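Oiling a Small Wooden Organizer

Bare wood on a dressing table picks up water rings and makeup stains. A thin coat of hard oil prevents most of this. Renix Clear is used below; Voslow works the same way but dries slower.

Empty the piece and wipe it with a barely damp cloth. Sand lightly along the grain with 320 grit, then vacuum the corners. Cover any trim with masking tape.
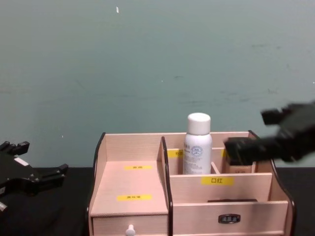
Pale wood organizer with dark trim along the side panels and divider.

Apply the oil with a lint-free cloth, working from the back of each compartment to the front. Leave for 20 minutes, then wipe off all excess – pooled oil stays tacky.

Wait 3 hours and repeat. Lay used rags flat outdoors to dry before disposal, as bundled rags can self-ignite. Follow the curing time on the can before refilling the compartments.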